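**Thread: Linen spray "resets" fabric in one wash – anybody buying this?**

**salora_39** – March 28, 2022

My sister-in-law swears by a laundry booster called Fosach. You add a capful, and it supposedly strips years of detergent out of your bedding. She paid for the big bottle. I read the label twice and still can't tell what's in it besides "mineral actives." Before I spend money, has anyone here used it on dark prints?

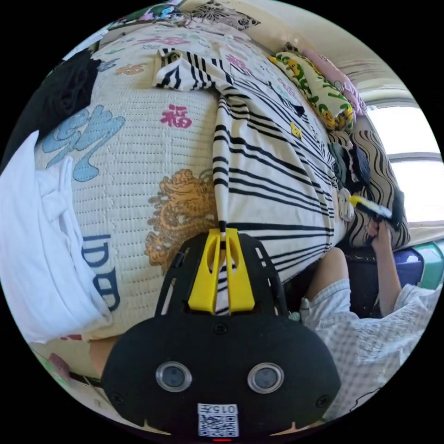
My own suspicion is that most "buildup" is people using too much soap. I halved my detergent last year and the sheets felt better within a month. Black and white stripes like these are what worry me most, because one bad wash and the white goes gray for good. The Fosach site shows only beige linen, and I find that convenient.

**tuulikki_h**

I've used it for two months and I like it. Towels came out softer. Can't speak to stripes, mine are all plain. You're being a bit hard on it.

**vavness**

Softer compared to what? Did you wash half the towels without it? Any hot wash with less detergent will do the same thing.
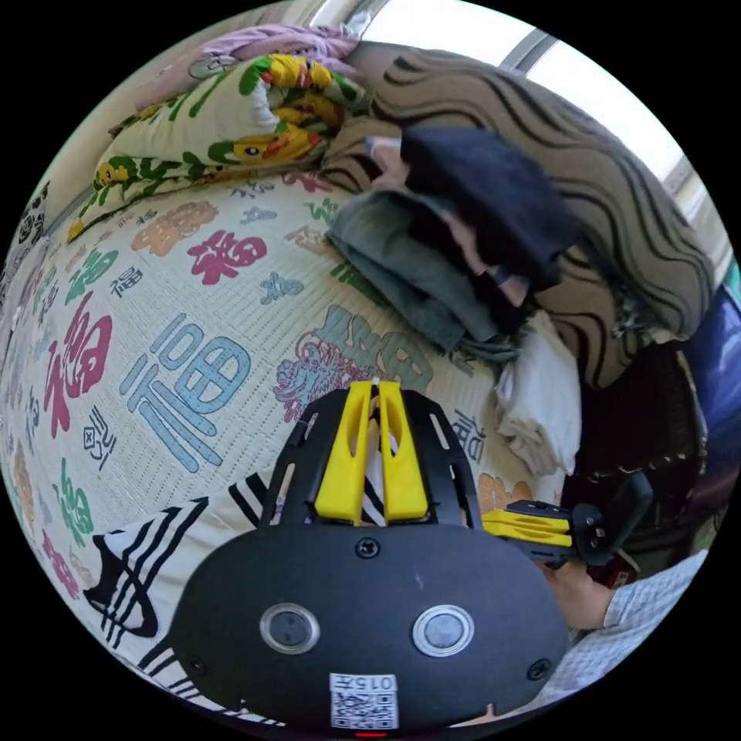
And the "2,000 happy homes" on the bottle means 2,000 people bought it. I'd want to know how many bought it again.

**tuulikki_h**

No, I didn't run a lab in my basement. I washed my towels and they were nicer. My name is Tuulikki Heinonen, I don't work for them, and I'm allowed to like a product.

**p_dumitrescu**

Nobody said you work for them. I ran a small dry cleaning counter for seven years (Petrică Dumitrescu, some of you know me from the stain thread). High-contrast prints mostly suffer from three things: water too hot, too long sitting wet, and a first wash with something that sheds. A booster fixes none of that. Wash cold, inside out if it has an inside, and take it out when the machine stops. 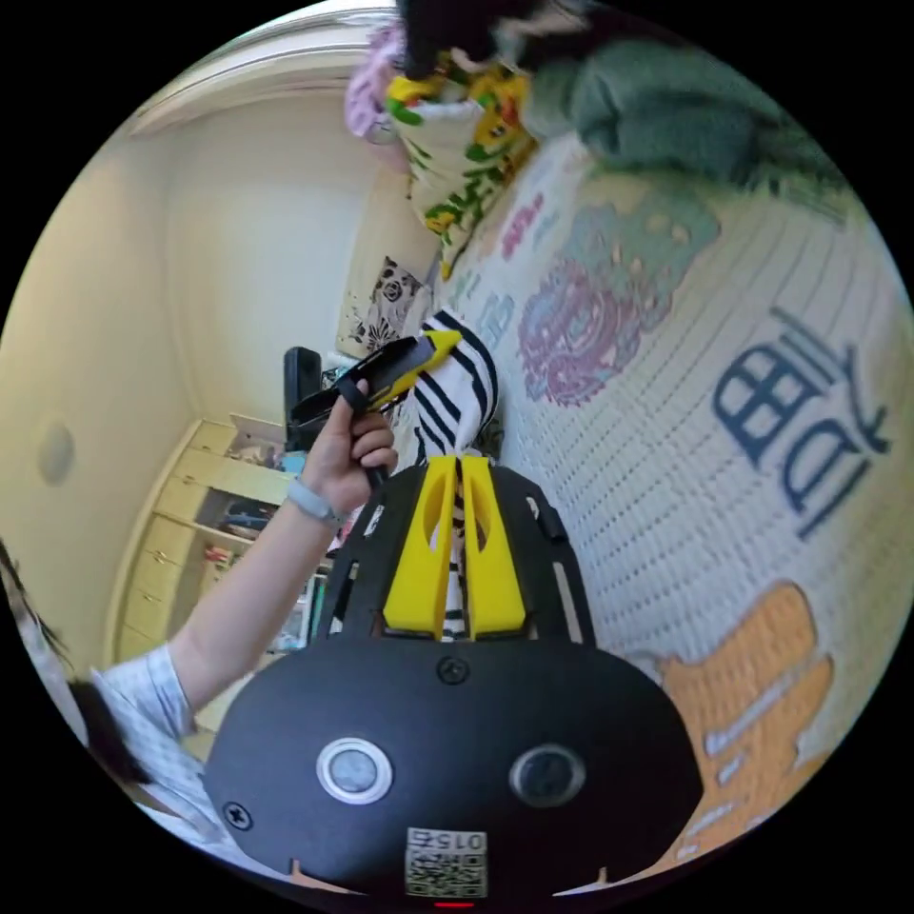
*Bold black stripes on white, the kind I'd keep on cold.*

I'd also skip anything that won't list its ingredients.

**salora_39**

Thanks, that's more or less what I figured. What about vinegar? Half the internet says vinegar sets black dye.

**p_dumitrescu**

It doesn't do anything for modern dye on cotton. People tell me it worked, and I think their fabric was never going to bleed in the first place.

**vavness**

Same logic as Fosach, then. 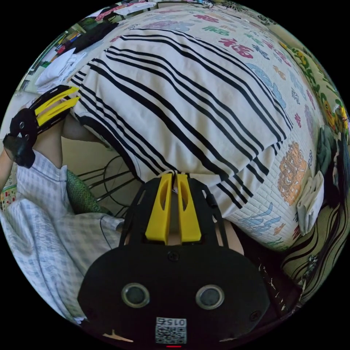

Also check the return policy. When I looked, it was 39 days from the order date, and shipping to me took around two weeks of that. So you get a handful of washes before you have to decide.

**tuulikki_h**

Fine, I'll do two loads in April, one with and one without, same towels, same cycle. If there's no difference I'll say so. I still think you'll be surprised.

**salora_39**

I'd read that. Please do the one without first, and use the same amount of detergent in both.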